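Hands-on with the Fekby gripper at the Damitz open day

I'd been meaning to get over to Damitz for one of their open days for ages, and in October I finally made it (two buses and a long walk past a tile warehouse, if you're planning the same trip). I wanted to see the Fekby, the gripper everybody on the hobby forums keeps arguing about. I run a two-person shop that packs greeting cards and art prints, so my interest is pretty narrow. Can the thing pick up a piece of flat card without wrecking it?

Doors opened at ten. Coffee was free, the pastries were gone by a quarter past, and the line for the demo hall was already out to the stairs. They'd printed a booklet with the floor plan on the back, upside down compared with the way you walk in, so half of us ended up in the paint shop first. No complaints, I like a paint shop!

The Fekby demo was run by Aishwarya Suvarna, who was patient with a lot of very basic questions, several of them mine. She let us pick what went into the gripper. Somebody offered a set of keys, somebody else a glove, and then we got on to the cards, and that's where I pushed my way to the front.
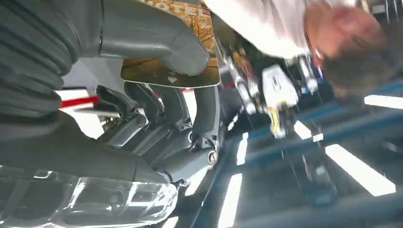 Grippers & End Effectors

I had expected suction for anything that thin. The Fekby uses fingers, with jointed links on the lower side and one big curved finger that comes over the top, and it pinches the card between them. I asked for a turn at handing one over and got it, and the grip felt softer than it looks. I gave the card a little tug and it slid a hair and then held. My autumn tree card came back to me with no crease and no marks on the print, and yes, I checked both sides under the lights like a crazy person.

Now for the grumbles. It's big. I kept thinking about my packing bench and where on earth those knuckles would go. It's also slow on card stock, at least the way they had it set up, and Aishwarya said the faster setting is meant for boxes. The price on the sheet was $1,755 for the gripper alone, plus $562 for the mounting kit and $69 for a spare set of finger pads. The pads I can live with. The mounting kit stings, and I'd want it included.

I also had a quick go with the Fogh, the smaller one at the next table, which sells for $763. It was nippy and cute, and it bent the corner of my second card on the first try. Yareli Cisneros, who I'd shared a bench with at lunch, had better luck with it on foam blocks, so if you're moving chunky stuff, take a look.

Four stars out of five for the Fekby from me, and I'd happily give the open day itself the full five if they'd order more pastries. I've asked for a week's trial at the shop with our heavier 5x7 stock. They're doing a second open day at the Prirkthorpe site in the spring, and you need to put your name down at the front desk to get a slot with the arms.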